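Wodetti Milk Coffee, Box of 26 Sachets (El Fassi Blend)
Updated 11/05/2020
48 shares | 5 comments

I've been selling this one since before Christmas and I still drink it most mornings, so you'll have to forgive me if I go on a bit. 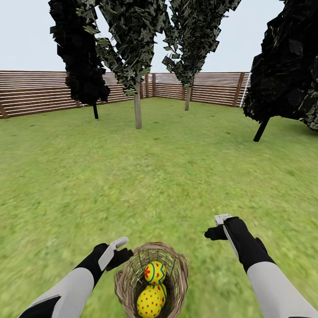
One of my regulars at the shop told me she'd always thought sachet coffee was for hotel rooms and hospital waiting areas, and that she only bought her first box of Wodetti because I'd put it next to the till. She's now on the double box. I was much the same, if I'm fair to her. I grew up with a jar of instant at the back of the cupboard that had gone solid round the edges, and I came to sachets with very low hopes.

So what is it? It's a coffee, milk and sugar mix, made with the El Fassi blend, which is the darker of the two that Wodetti do. You tear the top off, tip it in a mug, pour on hot water and stir for longer than you think you need to. That's your coffee. It's sweet but it isn't like drinking a pudding, and there's a proper roasted taste underneath, a little bit like burnt toast in the good way. The first sip always seems a touch too strong to me and by the third I'm happy.

What's in the box

You get 26 sachets, 435 g altogether. They come loose in the carton, all lying in one direction if the packer was in a good mood and every which way if not. The carton is plain card with a tear strip along the front, and the tear strip is rubbish, I'll say it before you do. Use scissors. The sachets themselves have a little notch at the corner that works perfectly well, even with cold hands.

There's also a double box with 52 sachets in it. It works out a bit cheaper per cup and it's what I'd get if there are two of you drinking it, or if you have the sort of workplace where people help themselves. It's the same coffee inside, just a longer carton that doesn't fit on my kitchen shelf standing up.

How I make it

The back of the sachet says 150 ml of water. I find that a bit small and a bit thick, so I go nearer 180 in an ordinary mug. If you like it strong, stick to what it says. Use water that's just gone off the boil — boiling water straight on top makes the milk powder go into tiny lumps and then you're chasing them round with a spoon. If you do get lumps, put a splash of cold water in the mug first next time and mix the powder into a paste before you fill it up. My mum makes custard that way and it's the same idea.

Iced is where it really shines, I think! Mix the sachet with a small amount of hot water (an espresso cup's worth), stir till it's smooth, then fill a tall glass with ice and cold milk and pour the coffee over. You don't need any extra sugar. Don't try to mix it straight into cold milk, I've done it when I was in a hurry and it sat on the top like sand.

I've also stirred a dry sachet into the butter icing for a coffee cake. It was lovely, a bit gritty to begin with but it settled down after an hour in the fridge. If I were doing it again I'd melt the powder in a teaspoon of warm milk first.

El Fassi or the other one?

I get asked this all the time. Wodetti's other blend is called Morning, and it's lighter, milkier and sweeter. People who take two sugars tend to like Morning. People who usually drink black coffee and only want a milky one now and then get on better with El Fassi. If you're buying for someone else and you haven't a clue, I'd go for El Fassi, as you can always add sugar to it and you can't take any out of the other. I don't do a mixed box at the moment. I've asked Wodetti for one twice and they were very nice about it both times.

There's no decaf in this range either. I wish there was, I'd have one after tea.

The Iltix mug

I sell the Iltix travel mug alongside the coffee and quite a few of you buy the two together, so I'll say a few words on it too. It holds 319 ml, which sounds an odd amount, and it is, but with one sachet and my slightly larger helping of water you've got plenty of room to carry it without slopping. Two sachets fill it nicely for a long drive. The lid screws on and has a flip-up bit to drink through. It keeps coffee hot for nearly two hours in my car, less if you've left the flap open.

It comes in dark blue or cream. The cream one shows every mark, so I'd have the blue. Hand wash only, please. The first one I owned went in the dishwasher and the seal was never the same, and I can sell you a spare seal but I'd much prefer you didn't need it. The mug isn't included in the price of the coffee unless you pick the "coffee and mug" choice when you order.

Things to know before you buy

It contains milk, and the carton says it may contain traces of soya as well. Do read the list on the pack if you've an allergy, and don't just go by what I've typed on a web page.

It has sugar in it already. I know I've said so, but I had a message in December from a gentleman who'd been adding two spoons on top and wanted to know why it tasted like toffee.

Keep the box somewhere dry. The sachets are sealed so a bit of steam won't hurt them, but the carton goes soft if it's next to the kettle. Best before dates are usually a good year ahead when they reach me, and I check them as they come in. If I ever have any with a shorter date I put them in the bargain section and say so plainly.

As for the caffeine, Wodetti describe it as being like a normal cup of instant. I can drink one at four in the afternoon and sleep fine. My other half can't go near one after lunch — you'll know which sort you are.

Delivery and collection

I post on weekdays. A single box goes through most letterboxes if the postie is willing to turn it sideways, and the double box doesn't, so choose an address where somebody's in or leave me a note with a safe place. I wrap everything in brown paper and reuse cartons from my own deliveries, so don't be alarmed if your coffee turns up in something that says biscuits.

If you're in or near Nedau you can collect from the shop and save the postage. Order on here first and choose collection at the end, then wait for my email before you set off. I don't always have the double boxes out front and it's a nuisance for you to come all that way for nothing.

If a box arrives squashed, send me a message and I'll sort out another. I don't need it back. A dented corner doesn't bother the coffee at all, but if any of the sachets have split then of course I'll put it right.

I can't take back opened boxes just because you didn't care for the taste, sorry. If you want to try it first, there's a taster pack of three sachets on the coffee page, and it goes with an ordinary stamp. Loads of people start there. I've thought about doing a taster with both blends in it and I may well get round to that once I've found envelopes the right size.

Also worth a look: the Wodetti cocoa, which I've only just got in and haven't made my mind up on. It's very dark. I'll write it up properly when I've been through a few more cups.

Comments (5)

coffeebeforenine
Ordered the double box for the office and it lasted eight days. Agree about the tear strip, I ended up ripping the whole front off. Taste is great though, much less powdery than the one we used to get.

mugandbiscuit
Does it work with oat milk for the iced one? I know there's milk in the powder, I just prefer the taste of oat.

Shop reply
Yes it does, I've tried it! Comes out a bit thinner and a bit sweeter. I'd use less ice.

halfpasttea
Bit too strong for me even with the extra water, so I've gone over to Morning and I'm very happy with that. The Iltix mug is good but the flap is stiff for the first week or so.

rainyplatform
Tried the cake icing idea at the weekend with the warm milk. Used two sachets and it could have taken a third. Will be ordering again when I'm down to my last few.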